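Mumholm open day, quick notes before I forget

Went up for the open day at the Mumholm place. Got in late, the 302 bus sat at the bridge for ages and then let everybody off at the wrong end of the industrial park. Walked the rest. Rain. Sign at the gate says Hofstetter still, old owner I think, go past it and round the back.

Free to get in, put your name on the sheet, get a sticker. Coffee from an urn, weak. Took two anyway. Guido Pace was on the door handing out the floor plan, which had the restrooms marked in the wrong corner so half the people coming down the hall were lost.

Groups of 14, new one every half hour. I was in the third. Our guide was Renzo Orlandini, fast talker, good, walks backward without hitting anything. Started in the storeroom. Shelves to the ceiling, soft goods on the left, hard goods on the right, everything in bins with the color telling you what it's for. Red is returns. Yellow I didn't catch, somebody's kid was asking about lunch.

Then the sewing corner (two machines, not running, shame) and the shelf of old Lemelix catalogs, which you can flip through. Could of stayed an hour with those. The December one has the beanbag frogs on the cover. My sister had that frog. No prices on anything that far back, Renzo says they came on a seperate sheet.

On to the long room with the tables. Busier in there and brighter, white walls, a lot of equipment packed along the back. People working while you look. Nice tables too, pale wood with a shine on it, you want to put your hand on it.

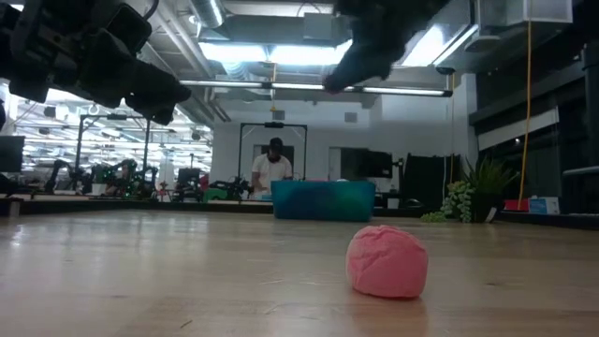 SOFT THINGS AND BINS

The pink ball was my favorite of the whole day, no contest. Squashy looking, creased all over the top, sitting flat on its base like a bun somebody leaned on. I'd take one home. Bin behind it is the blue one going over to teal, with a bit of something red poking up over the rim and a little white thing next to it. Didn't get to see what else was in there, group was moving.

Renzo's talk at this stop was on materials. Foam versus filled versus air. Foam creases, air dents, filled just slumps, that was the short version. He had samples going round in a tray, and the filled one got passed along the line twice because a guy in front liked it so much. Somebody asked what soft toys are like to wash. Cold water, no wringing, flat on a towel. Wrote that one down for home.

Also on storage. Soft stuff at the bottom of a bin comes out in the shape of whatever was on top of it. So at Mumholm the soft things go in last. Obvious when you hear it, I have been doing it backward for years with the dog's toys.

LAST BIT, THE SHOP

Small. Smaller than the floor plan makes it look. Bins for sale in three sizes, the Sirnard ones stack and the others don't, check the lip before you buy. I got a medium. 6 dollars, cash box only, the card thing was down. Nearly 80 people in the line at one point, or it felt like it, and one guy wrapping. He was quick tho.

Food: pretzels, gone by one. There's a diner across the road, fine, slow, good pie.

If you're going next time

Go to an early group. Storeroom gets stuffy by the third one and the sample tray is pretty grubby.
Bring cash.
Parking is on the grass, wear boots.
Stroller OK on the ground floor, the catalog shelf is up two steps.
Ask for Renzo.

Didn't see the loading dock, closed for the rain. They're doing another one in the fall, no date up yet. Will post more about the catalogs when I've got my notes typed up.

Posted Mar 12, 2024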